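Aug 5, 2021
Propagation bench, Drusness garden

Checked the rose cuttings from the Quezada bed first thing. Most have callus at the base and a few have roots long enough to pot on. The ones Imtiaz stuck in straight perlite look better than the ones in the peat mix. Moved 8 to individual pots and left the rest under the cover. Cover vents open one notch.

Lilac softwood is poor again. We took it too late, after the stems had firmed up. Note for next year: take it while the flowers are still fading. Threw out the black ones and dusted the tray.

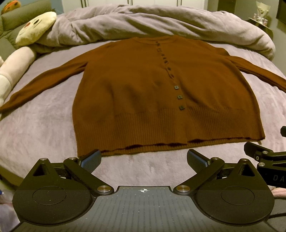
Mist timer was running 7 seconds when the sheet says 8. Reset it. Jamila thinks the clock loses its setting when the pump trips, so please write the reading on the clipboard each morning until we know.

Azalea seedlings: pricked out the second flat. Water pH had crept up, so I went back to the rain barrel for these. Leaves are a bit yellow between the veins on the back row only. Will leave them a week before feeding.

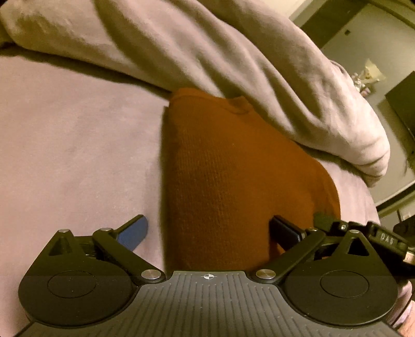
Bulb order for the front walk. Rajitha has us down for 800 daffodils and 100 crocus, which seems the wrong way around for that strip. The crocus should go along the edge where the grass is thin. Asked her to check with Zindunwood before they pack it. Delivery is September, and the bulbs can sit in the cool store if the ground is still warm. Crates need scrubbing before then.

Tulips from last year's lift are dry and cleaned. Some basal rot in the late pinks, bagged and binned. Pornthip has the labels. 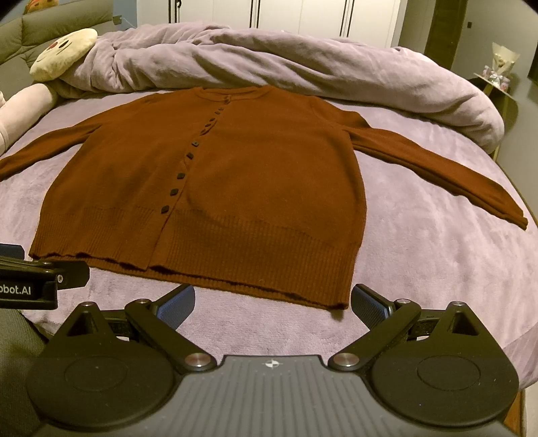
Rust-brown cardigan, face up, dark buttons down the front.

Still to do: sharpen the grafting knife, more pot labels, fix the drip on the left-hand tap.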